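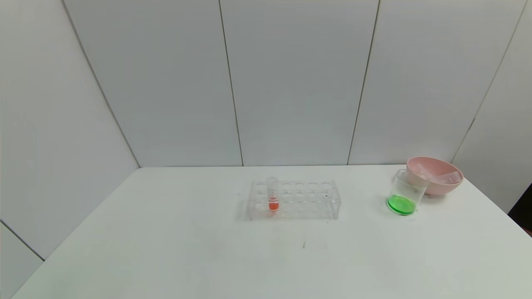
A test tube rack and a beaker on the worktable at the Skukarer lab in Stodelden.

Skukarer has stopped unattended runs of its tube-handling robot after the arm failed to release a glass test tube and cracked it against a rack, the company said in a notice dated 5/23/20.

No one was hurt. The tube held colored water, which the lab uses for practice runs, and the spill stayed on the table.

The fault came on run 566 of a test series at the Stodelden site. According to the notice, the gripper was told to open and reported that it had done so, but one finger lagged behind the other. The arm then began its next move with the tube still caught.
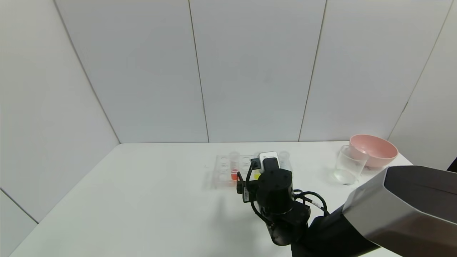
The arm kept going for 3 seconds before its force limit cut in. Skukarer said that limit had been set too high for glass and has now been lowered.

A check of the logs found 17 earlier runs with the same lag. None of them broke anything, and none had raised an alarm.

We use cookies to improve your experience. By continuing to browse, you accept our cookie policy. Accept | Manage settings

The arm and its control software were set up by Cheetham, a contractor based in Nusmont. Cheetham said it is changing the software so the arm will not move until both fingers are confirmed open. 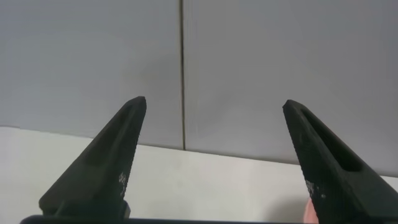 Staff will also inspect the gripper at the start of each shift. Unattended work will stay off until the robot has completed 100 runs in a row without the fault, with an operator at the stop button for all of them.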